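Last updated: 23rd November
By the Cruzado household products desk
Print this page | E-mail this page

Section 3. Sorting, Filling and Labeling Your Bags

Before you start

You have bought the Cruzado Bag Drawer System, and you presumably did so after opening a kitchen drawer and having it fail to close again. This section covers emptying that drawer, deciding what deserves to go back in, and getting your bags labeled in a way that someone other than you can read. Assembly of the drawer insert is in Section 2. If you skipped Section 2, the insert is the flat thing still in the box.

You will need:

- the assembled insert, with its 7 slots
- every plastic bag you own, including the ones inside other bags
- a marker that writes on plastic
- a clear table
- a trash can you are prepared to use

The insert holds up to 47 folded bags of the large size. We have met households with 178. The insert did not get bigger for them and it will not get bigger for you.

3.1 Emptying the drawer

1. Take everything out of the drawer and put it on the table. Everything includes the twist ties.

2. Wipe the drawer. The crumbs are not covered by the warranty.

3. Separate the bags from whatever has been living with them. Takeout menus, birthday candles and the spare key to a bicycle lock are the usual finds.

4. Pull each bag out of any bag it has been stuffed into. Keep going until you reach one with nothing in it.

NOTE: People often stop at step 3 and have lunch. The table will be exactly as you left it.

3.2 Checking each bag

1. Hold the bag by one corner and shake it open over the trash can.

2. Look along both side seams and across the bottom. A seam that has started to split will finish splitting when the bag has rice in it.

3. Run the closure through your fingers from end to end, if the bag has one. Bent or stretched closures can sometimes be coaxed flat under a heavy book overnight. Sometimes they can't.

4. Smell it. A bag that held onions has retired from general service and should be marked accordingly (see 3.4).

5. Make three piles: keep, onions, and trash. There is no fourth pile for bags you feel bad about.

CAUTION: Plastic bags are not toys. Keep them away from babies, small children and pets while they are spread out, and do not leave the table unattended with any of these in the room.

3.3 Flattening and folding

Patterned bags are the hardest to fold well, and they are the ones people most want to keep. On a plain bag you can see at once where one layer ends and the next begins. A print that shows through from the other side hides the folds, and you may believe you have a neat rectangle when you have a small parcel of air.
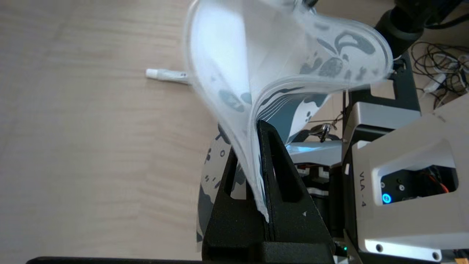
Folding goes best if you get the air out first and worry about corners afterward. Start at the closed end and work toward the opening, pressing with the side of your hand. See-through plastic with a dark gray, cow-spot sort of print will show blotches from several layers at once when it is bunched up, and they should settle down as the bag lies flat. If you still see stripes and curls where there ought to be spots, there is a fold under there somewhere. Have your marker on the table beside the bag, as you will want it in 3.4 and it will otherwise be in another room.

1. Lay the bag on the table with the opening facing away from you.

2. Press out the air, closed end first.

3. Fold the bag in half lengthwise. Match the seams, and ignore the print.

4. Fold in half lengthwise again. For extra-large bags, fold a third time.

5. Fold up from the bottom until the bundle is the height of a slot. The gauge line on the side of the insert shows the correct height. It is the only line on the insert, and customers still write to ask us which one it is.

6. Stand the bundle in its slot with the folded edge up.

NOTE: Do not roll the bags. Rolling works beautifully until you let go.

3.4 Labeling

Label the slots first and the bags second. Slot labels are in the envelope marked Wamoton, along with a spare in case you write "freezer" on the wrong one.

1. Write on the bag while it is flat and dry. Ink on damp plastic will move to your sleeve.

2. Write near the opening, on a pale part of the print. Dark ink on a dark blotch is a secret between you and the bag.

3. Use one word. "Onions" is a good label. "Mostly onions, check first" is a diary entry.

4. Let the ink stand for 3 minutes before you refold.

5. Put the cap back on the marker. Press until it clicks. If yours doesn't click, press until you are satisfied.

CAUTION: Write on the outside of the bag only. Do not let marker ink come into contact with food.

3.5 Loading the drawer

1. Lower the insert into the drawer with the gauge line toward the front.

2. Fill the slots from back to front, largest bags at the back.

3. Leave the front slot empty for the first week. Bags will turn up. There is usually one in a coat and one under the car seat.

4. Close the drawer slowly. If it catches, take out the tallest bundle and return to 3.3, step 5.

If the insert slides about in a wide drawer, fit the Clutotano spacer strips described in Section 2. If the drawer is narrower than the insert, the Kadotitz model is the one you wanted, and the exchange form is in Section 6.

3.6 Common problems

Bundle springs open in the slot. Air was left in. Repeat 3.3 from step 2, with more conviction.

Print rubs off on the fingers. Take the bag out of use for food.

Label has worn away. Write it again in the same place.

Drawer was tidy and is no longer tidy. Find out who else in the house has a key to the kitchen, and leave Section 3 where they will see it.

Continue to Section 4, Lids.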